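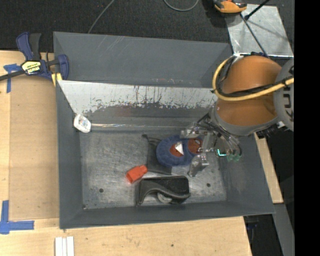

Ticket 276
Site: Hornholm Automation Centre, demonstration hall
Event: December open day
Equipment: bin-picking cell, bench 2
Raised by: Visitor Services
Assigned to: Cell Support
Priority: High until doors open, then Normal
Status: Closed

Summary
During the rehearsal for the open day the arm stopped repeatedly while working in the grey bin. The controller reported a contact fault on each occasion. Visitor Services asked whether the demonstration should be withdrawn from the programme or replaced by the Koo sorting display.

Log

08:10 Ticket received. The presenter was asked to leave the cell in its stopped state until it had been inspected.

08:25 Inspection carried out. Mixed items were in the bin, among them a round blue fuzzy piece, a small orange-red block and a white bottle with a blue label. The table clamp at the bin rim was checked by hand and found tight. The emergency stop was tested and worked correctly.

08:40 Fault history read from the controller. There were 8 contact faults since the previous evening, all recorded near the bottom of the downward move. No faults were recorded while the arm was travelling above the rim.

08:55 Settings compared with the Imcombe acceptance sheet. The bin floor height in the open day programme was 24 mm lower than the accepted value. The programme had been copied from the Jarkmont visit, at which a deeper bin was used.

09:10 Floor height corrected. The first trial run at reduced speed stopped once more, on the soft items. The contact limit was found to be unchanged from the Jarkmont programme and was reset to the value on the acceptance sheet.

09:30 Second trial run at reduced speed completed without a fault. Third trial run at normal speed also completed. Two grasps were missed; the arm retried both without help.

09:45 Visitor Services informed that the demonstration could go ahead at 10:00 as printed. The Koo display was not required.

13:20 Presenter reported one further stop during the afternoon session. The fault code was different and related to the guard switch, which a visitor had leaned against. Reset by the presenter. A rope barrier was placed in front of the bench.

16:05 Final check after the last session. No further contact faults recorded.

Cause
Programme copied from another site without the floor height and contact limit being reviewed.

Action required
Programmes brought from other sites are to be checked against the local acceptance sheet before any rehearsal. The Jarkmont copy has been renamed and is not to be loaded at Hornholm.

The guard switch matter has been passed to Facilities under a separate ticket.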